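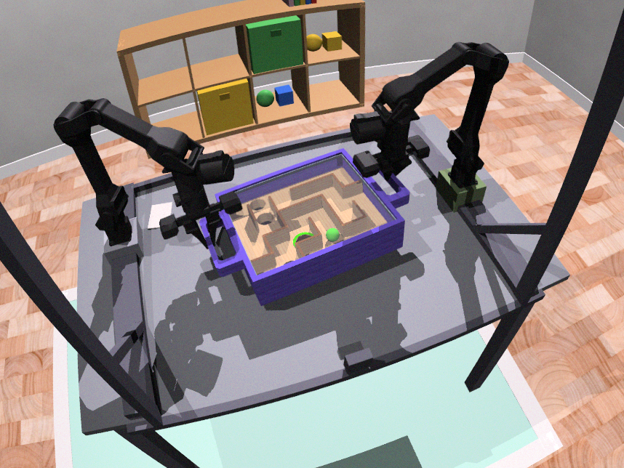
Regula Stöckli

Programs > Student Projects > Trurkwood Robotics Club > Progress Reports

Two-Arm Maze Project: Second Progress Report to the Parley Fund

This report covers the work of the Trurkwood Robotics Club from the start of the school year through February. It follows the order of the grant agreement: participation, technical work, equipment, spending, and plans for the remaining months. The first report dealt mainly with enrollment and training and is not repeated.

Participation

The club has 35 registered students in grades nine through twelve. Of these, 14 are assigned to the maze project, and the others work on the line-following and sorting projects, which are paid for from the school's own budget. The club has held 44 working sessions to date. Sessions run from 3:30 to 5:15 in the afternoon in the computer lab, and the lab is also open to project students during the lunch period.

Two students left the maze group in the fall because of schedule conflicts and were replaced from the waiting list. The new members completed the safety and software units before joining a team. Attendance dipped during exam week, as it did last year, and recovered when the new term began.

Technical work

The maze project asks students to program two robot arms to lift and tilt a marble maze together, so that a ball rolls through the corridors to a marked hole. All of the work funded under this grant is done in simulation, using the Erel teaching package. The students build the scene, write the control programs, and run the trials themselves. The faculty advisor reviews each program before it is entered in the trial log.

The group is divided into three teams. The scene team is responsible for the table, the maze box and the physical settings, including the friction between the ball and the board. The motion team writes the programs that move the arms. The records team runs the trials, labels each result, and reports failures back to the other two teams.

In the fall, the scene team rebuilt the maze box twice. The first version had no handles, and the grippers had to hold it by the walls. The box slipped in most trials and the motion team could not tell whether a failure came from its own program or from the grip. The present version has a handle on each short end. The second rebuild corrected the weight of the box, which had been entered in the wrong unit and had caused several weeks of confusing results.

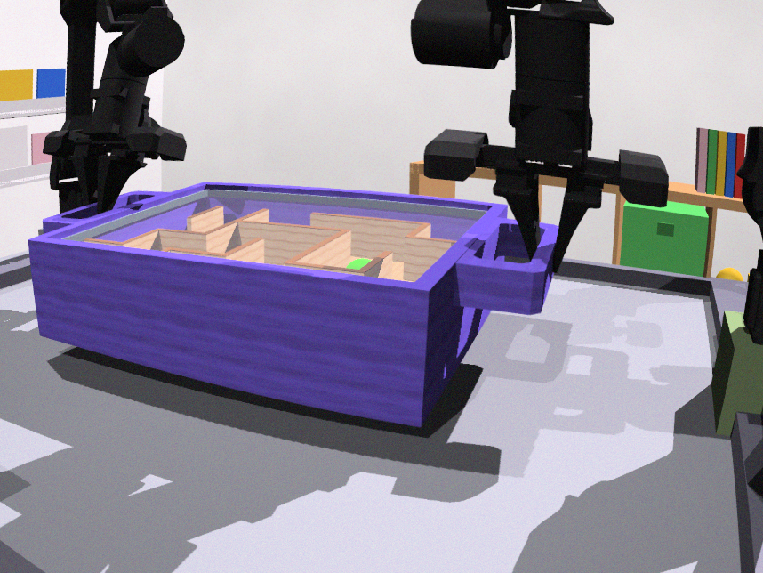

Coordination between the two arms has taken the most time this term. Each arm is controlled by its own program, and the two programs exchange short messages about position and readiness. The students first wrote them so that each arm closed its gripper as soon as it arrived, and the arm that closed first often pulled the box away from the other. Good placement of the fingers matters here. On the right side, one finger goes into the opening of the purple handle and the other sits just beyond it, so that the handle is between them before the gripper closes. The left gripper has to come down over its own handle in the same way. The motion team has now added a waiting step: neither gripper may close until both programs have reported that the fingers are in place. This change was proposed by two tenth-grade students and was adopted after a side-by-side comparison with the older program.

Tilting remains the harder problem. If one arm lifts faster than the other, the board tips further than intended and the ball rolls past the turn. The motion team has limited the speed of both arms and is testing a version in which the right arm follows the measured height of the left. Early results are encouraging - the box stays closer to the planned angle - but the ball still falls into the wrong hole too often for the team to call the method reliable.

The records team has completed 1,000 logged trials, which meets the target set for the full grant year. Each entry gives the program version, the starting place of the ball, the result, and a short note in the student's own words. The notes are uneven in quality. Some say only "dropped" or "stuck," and the team leader has written a one-page guide to help the newer members record what they observed. We will send the full log with the final report.

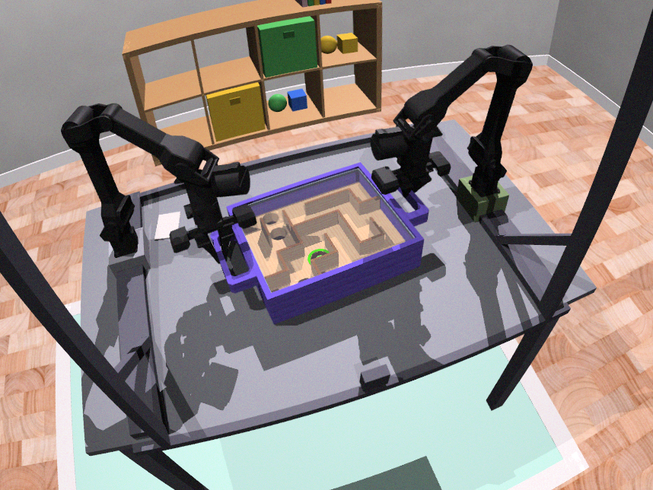
The team has also changed how it sorts failures. The fall log used a single category for every trial in which the ball did not reach the goal. The current log separates grip failures, tilt failures, and trials stopped by the time limit. This has made discussions between the teams shorter and more useful. The older entries are being sorted again from the saved recordings, and this should be finished before the spring break.

Equipment and software

The lab computers bought with the first payment are in place and working. The Erel licenses were renewed for the full year. Buschmann supplied the arm models and has answered student questions by e-mail on two occasions. One graphics card failed in the winter and was exchanged under warranty at no cost to the grant.

Spending

Spending is within the approved budget. The line for travel has not been used, as the regional showcase was moved to a later month. We request permission to carry that amount forward for the same purpose. No transfer between budget lines is requested at this time. The signed statement from the school business office is attached separately.

Plans for the remaining months

The motion team will finish the height-following program and compare it with the fixed-speed version from the same starting positions. The scene team will prepare a second maze layout with fewer holes, intended for next year's beginning students. The records team will complete the sorting of the fall entries and prepare a poster for the showcase.

Students from each team will present their work at the spring family evening, and representatives of the Parley Fund are invited to attend. An invitation with the time and room will be sent once the school calendar is confirmed.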